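Tosmont opens its kitchen gripper kit to small workshops and schools

Wednesday, September 13, 2023

Tosmont has started to take orders for its two-finger gripper kit, which until now was sold only together with a full robot arm. The kit is meant for small teams who already have an arm and want to teach it work in the home, first of all in the kitchen. The first 144 sets are ready to go out, and the company says a second group will follow in January.

The box contains the gripper with two black fingers, a small camera that is fixed at the wrist, the cables, and a plate to connect everything to the arm. The buyer must have a computer and an arm of his own. Tosmont gives a list of arms that fit the plate without changes. For other arms, the drawing of the plate can be downloaded and cut in any metal shop.

"We had many letters from people who said, I like your gripper but I have already paid for an arm," said Johannes Nkuna, who leads the product group at Tosmont. "For a long time our answer was no. It was not a good answer, and we lost some of these people to others."

The camera is the part on which the company has worked the longest. It sits close to the fingers and looks along them, so that the person who later checks the recording has the handle or the dish and the finger tips in one view. In the earlier model the camera was higher, and users complained that small things were hidden just at the moment of the grip.

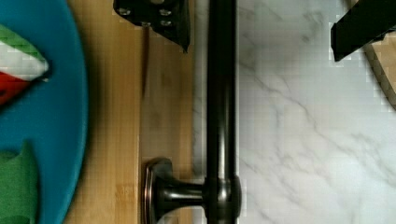 Long handles and bars are a known difficulty for grippers of this type. The fingers must come from both sides, the opening must be wide enough, and a shiny surface can confuse the software about where the edge is. Tosmont has put a set of practice tasks in the manual for this, beginning with a straight bar and going on to drawer handles and oven doors. There are also tasks with soft things, such as cloth and felt, which give way under the fingers and need less force.

The training office Prakia has used the kit since the spring in its evening course for technicians. Palesa Mokoena, who teaches there, is in general satisfied, but she has some remarks. The first setup took her group a full evening, and the manual explains the calibration in an order that she found difficult to follow. She now asks her students to read chapter four before chapter three.

"When it is working, it is working well," she said. "My students come with no experience and after two or three lessons they can record a task from the beginning to the end. But the cable to the camera is too short. On our bigger arm we had to buy another one."

Mr. Nkuna confirmed that a longer cable will be added in the January sets. Those who buy now can ask for it by e-mail and will receive it later without payment.

A second point is the wear of the finger tips. Tosmont recommends to check them after each 1000 grips and to change them when the edge becomes round. Bongani Botha, a workshop owner in Carnegie who tested the kit for several weeks, changed his only one time. He was more worried about the bolts on the finger plates, which he tightens every Monday. The supplier Gerneo, which makes the plates, has advised a drop of thread glue, and this advice will come in the next version of the manual.

The kit costs 2000 dollars, and a pair of spare tips costs 152 dollars. Schools can ask for a lower price if they order three sets or more. The repair service is included for the first year, but the buyer pays to send the parts to Tosmont. Support is given by e-mail and, on two afternoons in the week, by telephone.

An open day with the kit will be held at the Tosmont showroom later this month. Visitors can try the gripper themselves with the help of Asnakech Woldemariam from the support group. It is necessary to sign up before, as the room is small and each person gets a half hour at the arm.

Contact the news desk | Copyright 2023, all rights reserved | Back to top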